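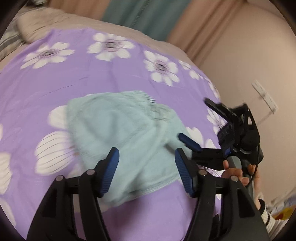

Mint towel, crumpled, on the purple flowered sheet.

To: Prastetti linen list
Subject: Re: towels, thirds or halves?

Someone on the Helard side wrote:

> We have been folding bath towels in half three times
> and they slide off the shelf in the hall closet. The
> stack is also too wide for the door. Does anybody fold
> in thirds? And do you do it on a table or on the bed?

Thirds, lengthwise, then in half, then in half again. Our shelves at Reinholz are narrow too and a stack of 6 stands up fine that way. Put the folded edge toward the door so you can pull one out without dragging the next.

I use the bed. Make it up first and smooth the top sheet, then drop the towel in the middle and find two corners on a short side before you do anything else. Terry grabs at cotton a little, so lift the towel to turn it. If you drag it, the sheet comes along and you get to make the bed twice.

The thicker towels from Zadell don't hold thirds very well. I roll those and keep them in the basket under the sink.

Hand towels I still fold in half and half again. Washcloths just get stacked flat.

Does anyone have a good way to do the big beach ones? Ours are some 60 inches long and nothing I try fits the shelf.

--
Prastetti linen list | Contact the list owner | Back to top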